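4.3 Protective stop during bin picking

The third series of trials in March was interrupted by a fault in the cable routing at the wrist. On attempt 14 of 65, the controller signalled a protective stop while the arm was reaching into the bin. No one was inside the marked area. Teemu Sjöberg logged the stop and Irja Kinnunen, our supervisor, was informed.

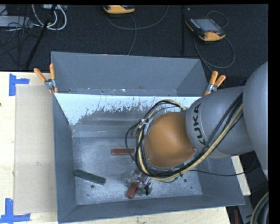
Figure 7. KUKA arm reaching into the clamped metal bin, with the cable bundle looped over the wrist.

Inspection showed that a loop had caught on the bracket and pulled a connector partly out. The group had checked the slack only in the home position. The risk assessment has been amended accordingly, and wrist rotation is now limited to 78 degrees until the bundle is rerouted. Santeri Eskola repeated the remaining attempts at reduced speed.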